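Filed under: Shed Diary, Robots

17 November 2025

Obaidul reckons the bin picking will be sorted by Christmas. I reckon he's dreaming. We've sunk 74 hours into this build at the shared workshop and I still wouldn't trust the arm to pass me a biscuit.

Tonight was more arguing over grip force. He wants the Sekiguchi script because someone at Vunivik swears by it. Sarmīte wants to write our own. I want to know why I've paid 650 dollars towards something a kid does with one hand. Got no answer, only a lecture on approach angles.

Set the speed back to 3 per cent before I went anywhere near it. Slow as a wet week, but I like my fingers. 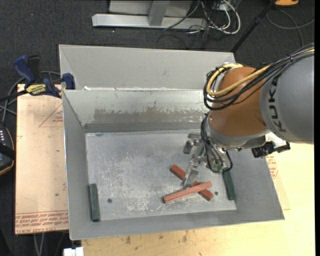

Crossed blocks are my test, and I'm not dropping it however much Obaidul sulks. Any demo looks clever when the parts are lined up like soldiers. Put a pinkish one over a darker red one in a shallow X, with the long finger down beside the crossing, and then tell me about your planner. He says start with the green ones off on their own. Of course he does.

Sarmīte is bringing the Trosell notes next time. Must buy more cable ties.

2 comments | 5 shares
Back to top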